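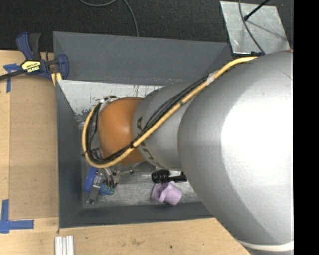 Why would you need people for this at all, one reader wrote under our last call, surely the point of the robot is that everyone can go home. It's a fair question, and we have been turning it over between the 1,327 grasps we've logged so far, a good many of which closed on air.

So: Sernar is looking for 17 people to help us compare grippers at our Botwood workshop in April. You would be driving the arm by hand controller, picking small plastic things out of a metal bin, and then telling us which gripper made you want to throw the controller into the bin as well.

Call for participants: Varela gripper comparison
Posted March 22, 2026

What we are trying to find out

We have three grippers and strong opinions about all of them. The opinions belong to the people who built or bought the things, so they are worth very little. The Varela study puts the same objects in the same bin and asks people with no stake in the matter to pick them up with each gripper in turn. We record how long each pick takes, how often it has to be tried again, and what the operator mutters. (The muttering is optional. It has so far been the most useful column in the spreadsheet.)

The bin has sloped walls, and things end up in the corners. A cup in the middle of the floor is a pleasant little job. Push the same cup into a corner, on its side with its mouth facing the wrong way, and you'll find out what sort of person you are.

We are also trying two versions of Drellov, our own controller software. One smooths your hand movements before passing them to the arm. The other passes on everything, including the coffee. You won't be told which you've got, though most people have a theory within a minute.
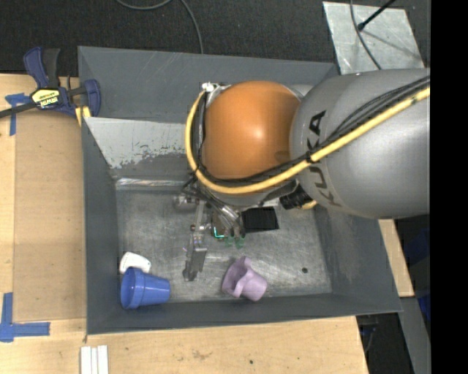
KUKA arm and gripper at the bin, with the blue cup in a corner mood.

What you would do

Each participant comes for three sessions, one per gripper, on different days. A session starts with a short safety talk and some free practice, when nothing is recorded and you may knock things about as you please. After that come the timed picks, with a break halfway. We reset the objects between rounds, so you needn't worry about leaving the place tidy.

You'll stand at a marked spot outside the arm's reach, with a stop button beside you. Press it whenever you like. We would much sooner restart a round than discuss afterwards why you hadn't wanted to make a fuss.

At the end of each session there is a form. It's two sides long and asks the same thing several ways, for which we can only blame ourselves. After the last one we sit down with you for a chat about all three grippers. Please be rude. Previous testers were so polite that we nearly kept a finger design that couldn't hold a pen cap.

Who we would like

Adults of any age, with ordinary use of at least one hand and enough eyesight to follow small objects on a screen or in the bin. Glasses are fine. We'd like left-handers in particular, as the first controller grip was plainly drawn by someone who had never met one.

You don't need to know anything about robots. We have places for a few people who do, and a few who play a lot of video games, but if everyone who applies is an engineer with a games console we'll have learnt how engineers with games consoles pick up cups. Please don't apply if you have worked for Sernar or helped with an earlier round of Varela.

What you get

£345 for the full set of sessions, paid after the last one. If you drop out, you're paid for the sessions you have done. Travel within the area is covered on production of a receipt, and there is tea. There are biscuits too, though the quality varies with who went to the shop.

The small print, at normal size

We film the bin and the arm during timed rounds, and record sound if you agree to it. Your results are stored under a code. You can ask us to delete them at any time up to the end of April, after which they go into the pooled figures and we couldn't pick them out again if we tried, with any gripper.

How to apply

Write to the Varela study desk at Sernar, Botwood, and mark it "gripper comparison". Tell us which hand you write with, whether you have driven a robot arm before, and which parts of April are hopeless for you. A few lines will do. We don't need a CV, and we'd rather not have a covering letter about your lifelong passion for grasping.

Everyone who writes will get an answer. If the places are full, we'll ask whether you would like to go on the reserve list.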